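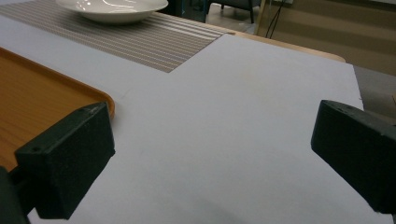
3.2 What people put under their work

I came to table coverings sideways, through a pile of letters about kitchen rentals in Treltano. Sneha Nautiyal and I were reading them for the prices, and people kept complaining about glare instead! So we went back and asked 600 tenants what they worked on at home and whether it bothered their eyes. Most had laid something over the table, and a big pale gray-white board that covers most of the tabletop, as in Figure 1, is the sort of thing I mean by a "full cover" from now on.

Figure 1. A full cover on a tabletop.

Home | Issues | Authors | Contact

Reading time: 2 minutes

The dark covers did worse than I'd guessed (I had money on them, and Silvana Siqueira has collected). Tenants who sewed or did paperwork liked light gray best, while the ones who mostly ate at the table didn't care much - they wanted something easy to wipe. Afridi and Baloch found the same split in their April survey in Droltamow, though they asked about desks only. I've kept desks and kitchen tables together in Table 2, and the split still shows up.

We use cookies to remember your settings. Accept | Manage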